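Some notes on the Deller reunion show, posting as a thread so I don't lose them.

1/ Deller broke up 16 years ago after one seven-inch and a tour of basements. They played again in March at the Molel, which holds 70 people if the merch table goes outside.

2/ Tickets were gone in an hour. Their old label, Asent, says almost 4000 people are on the mailing list. I was on it in high school and never got a single email.

3/ The drummer has a real kit now. The bassist still uses a guitar strap made of seat belt. They started with the B-side, and the guy next to me yelled for the B-side through the whole thing.

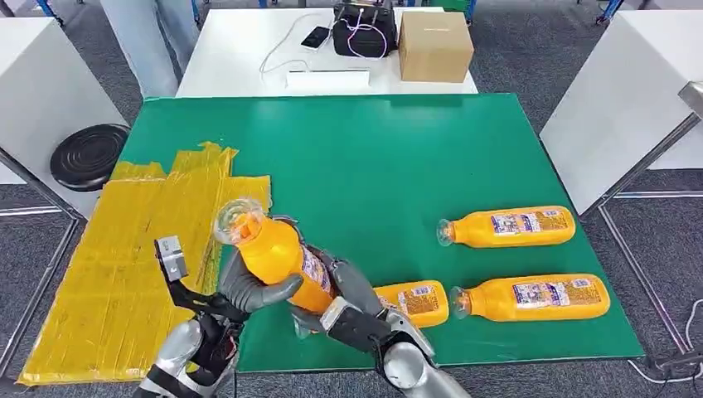

Yellow tape over cardboard, green board, gray carpet.

4/ The singer asked if anyone had ibuprofen. Five people came forward. He took 2 and thanked us as a scene.

5/ There was a pit for one song. Then there was a longer break while someone looked for a contact lens.

6/ Openers were Ryu, who are all about 19 and very loud. They called Deller "sir" from the stage – all four of them, as a group.

7/ Set ended at 9:40. Encore was the A-side, played slower than the record. I had my earplugs in and could still hear every word, mostly about a landlord.

8/ Shirts only came in large and up. I bought one. They say there's a second show but the babysitter has to confirm.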